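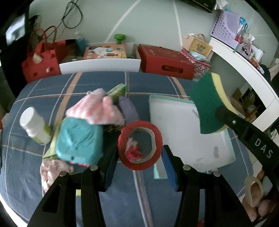 Karnholm Releases Source-Tracking Module for Regional Newsrooms

Sep 7, 2021 – Karnholm, a supplier of editorial software to regional publishers, has released Mushi 11, an update to its content management system that adds automated correction logging and byline verification.

The module records each change made to a published article, assigns it a category (factual, legal, style or typographical) and attaches a time stamp and editor ID. Corrections in the first two categories generate a public note at the foot of the article. Style and typographical edits are stored internally and can be exported on request.

Mushi 11 was tested from January by the publishing group Vadance at 11 local titles. During the test period, the system processed 640 correction entries, of which 400 were classed as factual.

"Editors were keeping these records in spreadsheets or email threads," said Britta Teuber, head of product at Karnholm. "The log now sits in the same window as the article. No separate entry is required."

Integration with the Erkov archive format is included. Articles migrated from earlier versions keep their original publication date, and corrections made before migration can be imported as plain text.

"Our standards desk reads the export once a week," said Joscha Schwerdtfeger, managing editor at Vadance. "Entries with no category are sent back to the section."

The update is available to existing license holders at no charge. New licenses cover up to 300 user accounts. Installation notes and a list of supported databases are available from Karnholm customer support.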